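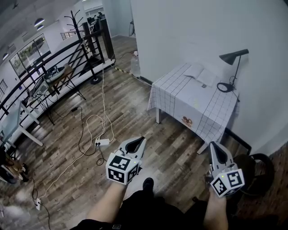 Cable Season at Cestadura

Search this site
Enter keywords

Every September someone tells me the cords in our front room will be sorted out by Christmas. I have heard this 3 years running, so forgive me if I don't hang out the bunting. Salma Erraji has a plan involving labels and a colour code. Pierina Cirillo has a plan involving a box with a lid. I have a gallery page.

The floor: grey-brown wood-grain boards, lighter and darker ones mixed, and meant to be the room's best feature. I'd enjoy them more without white cable looping across the middle.

The power strip: white, plugs in it, sitting on the boards where a foot would go. Salma reckons it belongs on the wall. So did the last electrician, whose quote was $2840 — I'm still waiting to hear what the other $2600 was for.

The black cord: big lazy loops beside the white ones. The Sosley catalogue has a cord tidy for $245. It is a plastic tube.

The hazard tape: yellow and black, along the floor near the wall. I remain unconvinced that stripes have ever saved an ankle.

The little table: white cloth, thin black grid, papers on top. Pierina chose the cloth and I'll admit I've come around to it, mostly.

Filed under: Rooms & Clutter, Home Truths

Recent galleries
The Durrani shelves, before and after (mainly before)
400 coat hangers and one cupboard
Kerier Street garage clean-out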